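SPEAKER NOTES — Buying and keeping a pine table
Evening talk, Harkura community workshop, August
Slot: 40 minutes, questions after

Opening

Good evening. Thanks for coming out in the heat. I repair and refinish furniture, mostly kitchen and dining tables, and most of those are pine. Tonight is about looking at a pine surface before you buy it, and what to do with it once it's in your house.

Ask for hands: who has a pine table now? Who has put a hot pan on it? (Wait.)

Pine is soft. A dropped fork will mark it. If that bothers you, buy something harder. If you can live with marks, pine is cheap, easy to carry and easy to sand, and you can do most of the work yourself.

What it costs

The table I brought in the van was 265 dollars secondhand from Bander, the resale place by the rail yard. A new one close to that size at Brirkov was 869. Same thickness of top, same kind of legs. The new one had a better finish and a drawer that ran straight. Let people come up and look at the joints on the secondhand one at the break.

Don't spend long here. Last time this part ran over and I had to skip the oil.

Reading the surface

Bring a flashlight when you go to look at a table. Hold it low, off to one side, and move it along the top. You'll see dents and old glue that don't show under a ceiling light. Then run your palm across the grain, slowly, and stop wherever you feel a step.

Look at how the grain runs. Most wood you meet has been cut into straight pieces, but the tree grew around its own branches, and every knot is where a branch was. The grain has to go around it. Close to a knot the lines bend and bunch up, and a plane or a scraper that was cutting cleanly a moment ago will tear.
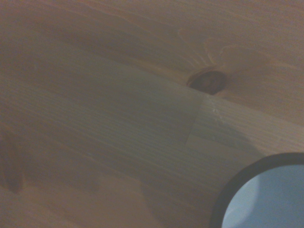 Slide 6. Grain curling around a dark knot, with a paler, straighter-grained band beside it and a joint line across the band.

Leave slide 6 up for the next two points.

First, knots. Press on the knot with your thumbnail, then tap it. A tight knot sounds the same as the wood next to it. A loose one clicks. Tight knots can be left alone for the life of the table. A loose one can be held with thin glue worked in around the edge, then scraped flush the next day. Dark knots in new pine can also bleed resin through paint, so if you plan to paint, seal them with shellac first. Two coats.

Second, color. Boards from different trees, or from different parts of one tree, don't match, and they won't match after oiling either. Oil usually makes the difference stronger. Wipe a little mineral spirits on both pieces before you commit. While it's wet you get a fair idea of the finished color, and it dries off without leaving much behind.

Joints: a thin line you can see but can't feel is fine. If a fingernail catches, find out why. Wood moves across its width as the seasons change, and a gap you can slip paper into in winter may be closed by August. Don't fill a gap like that with hard filler. It gets squeezed out or it cracks.

Break, ten minutes. Coffee is on the side bench. Put the sample boards out.

Sanding and oil

Start at 120 grit if the top is rough, 180 if it's only dull. Always along the grain. Where two pieces meet at an angle, sand one, stop at the joint, then do the other. Scratches running across the grain don't show until the oil goes on, and then they're all you see.

Finish at 240. You can go to 400 between coats, used lightly by hand, but on bare pine it closes up the surface and the oil sits on top.

I use Šťastný hard oil, the clear one. Thin coat, wait fifteen minutes, wipe off everything that hasn't soaked in. Next coat the following day. Three coats for a table, two for a shelf.

Say this part slowly: oily rags can catch fire by themselves. Spread them flat outside to dry, or put them in a metal can of water with a lid. Do not ball them up in the trash.

Weekly care

Damp cloth, then a dry one. No vinegar, no spray polish. For a shallow dent in bare wood, lay a wet cloth over it and touch it with a warm iron for a few seconds. Check, repeat. Sand lightly after it has dried overnight.

Questions I usually get

Can I use olive oil? No, it stays sticky and goes rancid.
White ring from a cup? Leave it a few days first. Many fade.
How often to re-oil? When water stops beading. In my kitchen that's once a year.

Handout is on the table by the door. Sample boards come back to me, please — I was two short last time.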